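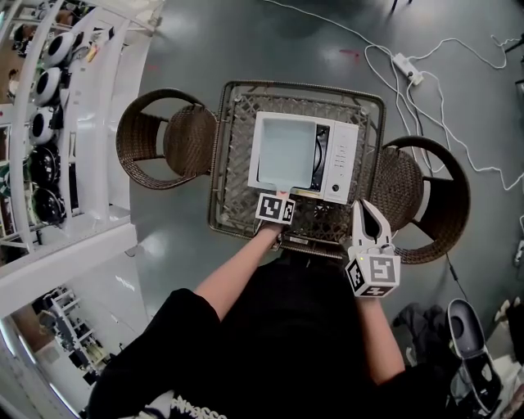
Your microwave and wicker questions, answered

I get a lot of mail about the break corner at Korenura, so I finally put the usual questions in one spot. If yours is missing, write to me, Tiziana Pagano, and I'll add it!

Can a microwave really live on a wicker table?
Ours does, and it's been fine. Ours has a metal frame around the weave, and that's what I'd look for when you shop (a top that's all weave would make me nervous). Push down in the middle with your palm before you buy. If it sags, keep walking.

Don't crumbs fall straight through?
Oh, they do. You can see the floor through our top, so whatever you spill ends up down there sooner or later. I sweep under it at 3 and call it a day.

How do you clean the weave?
Soft brush first, then a damp cloth with a drop of dish soap. Clem Kingi swears by an old toothbrush for the corners and I've come around to it.

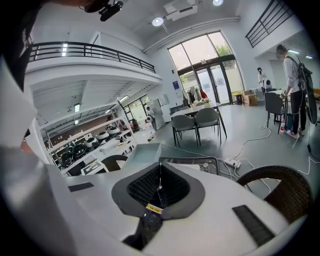 Where do you keep the chairs when you need the floor?
Wicker chairs are light, so I just carry them off to one side, two at a time if I'm feeling strong. I like them near a wall and out of the way of the entrance. With glass doors and those big panes over them you get lovely daylight, but strong sun can dry out natural rattan, so I turn the chairs now and then.

What did the table cost?
I paid 105 for it secondhand, with both chairs. Rebecca Fiore found a similar set new and it was up to 200 more, so check the listings first.

Can I borrow the set for a party?
Sure, ask me or Ubaldo. Just bring it back brushed, please!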